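Monulex 부고·추도문 말뭉치
데이터 카드, 개정 3판

개요

Monulex는 교회 주보, 교단 회보, 선교 단체 소식지에 실린 부고와 추도문을 모은 텍스트 말뭉치다. 수록 범위는 1913년 이후 발행분이며, 문서 수는 거의 3000건이다. 원문은 한국어가 주를 이루고 영어와 라트비아어 문서가 일부 포함된다. 라트비아어 문서는 모두 Ozoliņš 문고의 기증본에서 왔다.

용도

종교 기관 문서의 장르 분석, 호칭과 직분명의 변천 연구, 완곡 표현(소천, 별세, 선종, 입적 등)의 교파별 분포 조사에 쓰도록 만들었다. 인물 검색이나 족보 작성에는 적합하지 않다. 고인과 유족의 이름은 배포본에서 모두 자리표시자로 바꾸었다.
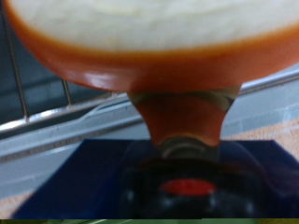 Vindasel: 직분명까지 가리면 쓸 수가 없습니다. 2판에서는 '권사'와 '집사'가 이름과 함께 통째로 지워진 문서가 꽤 있었어요. 3판에서 분리되었는지 확인 부탁드립니다.

3판부터 이름과 직분명을 별도 필드로 나누었다. 이름은 person_mask로 치환하고, 직분명은 office 필드에 원문 표기 그대로 둔다. 한 사람에게 직분이 둘 이상 붙은 경우 세미콜론으로 구분한다. 2판의 병합 오류는 원본 스캔을 다시 대조하여 복구했으나, 스캔 상태가 나쁜 문서는 office 값이 비어 있다.

파일 구성

text/ : 문서별 UTF-8 텍스트. 줄바꿈은 원문 단락을 따른다.
meta.tsv : 문서 ID, 발행 연도, 교파, 매체 종류, 언어, office
split/ : 학습용, 검증용, 평가용 ID 목록
CHANGES : 판별 변경 내역

평가용 목록은 200건으로 고정되어 있으며 판이 바뀌어도 교체하지 않는다. 같은 고인을 다룬 문서가 학습용과 평가용에 나뉘어 들어가지 않도록 고인 단위로 묶은 뒤 분할했다.

수집과 전사

인쇄본은 300dpi가 넘는 회색조로 스캔한 뒤 Brorov 전사 도구로 문자 인식을 거쳤다. 세로쓰기 문서와 국한문 혼용 문서는 인식률이 낮아 수작업으로 입력했다. 한자는 원문대로 두고 한글 독음을 달지 않았다. 옛 띄어쓰기도 고치지 않았다. 성경 인용은 인용 표지가 원문에 있는 경우에만 태그를 달았고, 장절 표기는 정규화하지 않았다.

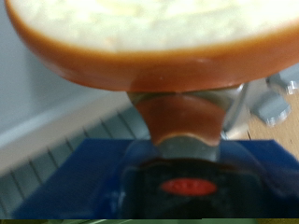 제7호, 12쪽

매체의 호수와 쪽수는 원문에 인쇄된 형식 그대로 src_loc 필드에 넣었다. 주보는 권 없이 호만 매기는 경우가 많고, 회보는 권과 호를 함께 쓴다. 호수가 잘못 인쇄된 것으로 보이는 문서도 수정하지 않고 note 필드에 표시만 했다.

주석 체계

문단마다 다음 기능 태그 가운데 하나를 붙였다.

DEATH : 사망 사실과 일시의 고지
LIFE : 출생, 회심, 임직, 사역 이력
FAITH : 신앙에 대한 평가, 인용된 성구
RITE : 발인 예배, 장례 미사, 추모식 안내
KIN : 유족 관계
THANKS : 조문객에 대한 인사

한 문단에 기능이 섞여 있으면 분량이 가장 많은 쪽을 따른다. 판단이 갈린 문단은 MIX로 두고 두 주석자의 태그를 모두 남겼다. FAITH와 LIFE의 경계에서 불일치가 가장 잦았다. 간증 형식의 이력이 대표적이며, 지침서 부록에 판정 기준을 따로 적었다.

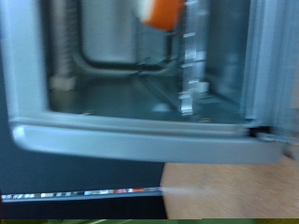 회색 금속 외함의 전면과 안쪽

알려진 문제

교파 분포가 고르지 않다. 장로교와 감리교 문서가 많고 천주교와 정교회 문서는 적다. 불교계 문서는 비교용으로만 60건을 넣었으며 통계 산출에서는 제외하는 것이 좋다. 여성 고인의 부고에는 본인 이름 없이 남편이나 아들의 직분만 적힌 예가 있는데, 이 경우 office 값은 고인의 것이 아니므로 office_ref가 kin으로 표시된다. 이 필드를 확인하지 않고 집계하면 직분 분포가 왜곡된다.

발행 연도가 없는 낱장 주보는 year를 비워 두었다. 본문에 나오는 절기(사순절, 대림절)로 연도를 추정한 값은 배포본에 넣지 않았다.

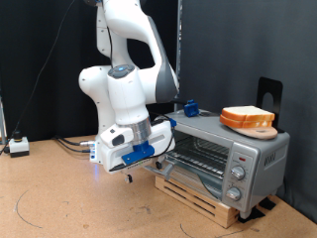
흰색 로봇 팔과 그리퍼, 코르크색 탁자

이용 조건

연구 목적의 이용과 재배포를 허용한다. 자리표시자를 원래 이름으로 되돌리려는 시도는 금지한다. 유족이나 발행 기관이 삭제를 요청하면 해당 문서를 다음 판에서 제외하고 ID는 결번으로 둔다. 인용할 때는 말뭉치 이름과 판 번호를 함께 적는다. 오류 신고에는 문서 ID와 문단 번호를 포함해야 한다. 접수된 오류는 매년 8월에 모아 CHANGES에 반영한다.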